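Mixed Small Items Tray, Open Top, Gray

Item 1128. Supplied by Grekumari from the Prasberg store.

The mixed tray is a shallow gray box, open at the top, with sloped walls and a lip along the near rim. It is meant for the odds and ends that don't have a shelf of their own: kitchen pieces, drink bottles, sponges, small plastic parts. Set it on any flat table. The low sides let you reach in from above without tipping it.

Trays come new or used. Used trays are sold at a lower price and carry paint marks and scuffs on the inside walls and floor. The marks are not cleaned off before sale and we don't repaint.

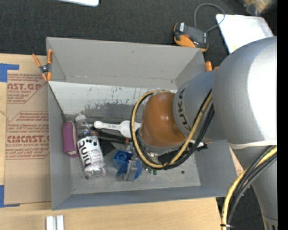 Berville Equipment Desk - Storage and Sorting

A used tray will hold a water bottle lying on the diagonal with room left for smaller things next to it. The hint bottle, the pink sponge and the white spoon are typical of the size of item people put in these. Pieces like the blue block are fine too, but very small parts tend to slide into the corners and are better kept in a lidded tub (item 688, sold separately).

Ordering

Used trays are sold singly. New trays are sold in packs of 14. If you need more than 50, write to Ka-ming Fang at the Berville desk before you order, as large orders ship from Prasberg and take longer. Mixed orders of new and used go out as two deliveries.

You can't pick the pattern of marks on a used tray. We do check the rim and the walls, and we don't send out anything with a split in it.

Care

Wipe with a damp cloth and let the tray dry before you put things back. Don't use a wire brush on the walls. Old paint can be left alone - it doesn't affect use. Put sponges and cloths away dry, and make sure bottle caps are tight.

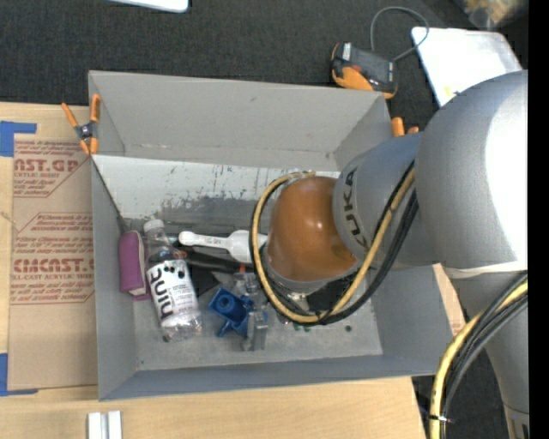

Don't stack loaded trays. The slope of the walls lets empty ones nest, but with anything inside, the upper tray sits crooked and the load shifts. For stacking, use the Wei frame, which takes new and used trays and fits on a standard bench. The frame comes flat and needs a screwdriver.

Contents are not included. Labels and dividers can be added to either version, and the divider set has its own page.

Returns

New trays can be returned in the original pack. Used trays can be returned only if they arrive cracked or split. Keep the delivery slip, and write the item number on the outside of the box.

Page last changed Dec 8, 2019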